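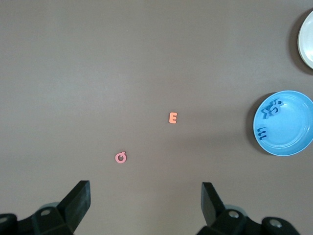

Attachment 1: foam letters on the table, blue bowl to the right

Ticket 448 - label printer skipping every other label
Opened by: Matúš Urban
Assigned: Juraj Štefanec
Priority: normal (was low)
Status: waiting on part

Fri 19 December

09:10 MU - Printer in the packing room feeds one blank, prints one, feeds one blank. Started after roll change. Stalteck rolls, same as always. Orders for Prirko stacking up, need it today pls.

09:25 JŠ - Which size is set in the driver? Should be 116 long. Turn off, hold feed button, turn on, let go when light blinks. That recalibrates.

09:50 MU - Driver says 116. Did the button thing twice. First three labels fine then blanks again.

10:15 JŠ - Clean gap sensor, little window under the roll, left side. Dry cloth, no spray. Also check the roll isnt in backwards.

10:40 MU - Roll is right way round. Sensor had glue on it, got most off. Now 1 blank in every 5 or so. Better but not usable for a full run.

11:30 JŠ - Came down. Sensor arm is bent, wont sit flat. Taped it for now, test run of 44 ok. Darkness down from 12 to 9, was smearing teh barcodes.

13:05 MU - Tape holding. Two blanks since lunch. Can live with that.

13:20 JŠ - New arm ordered from Dvořáček, part no. to follow. Dont open the lid unless roll is empty. Leaving ticket open till its fitted.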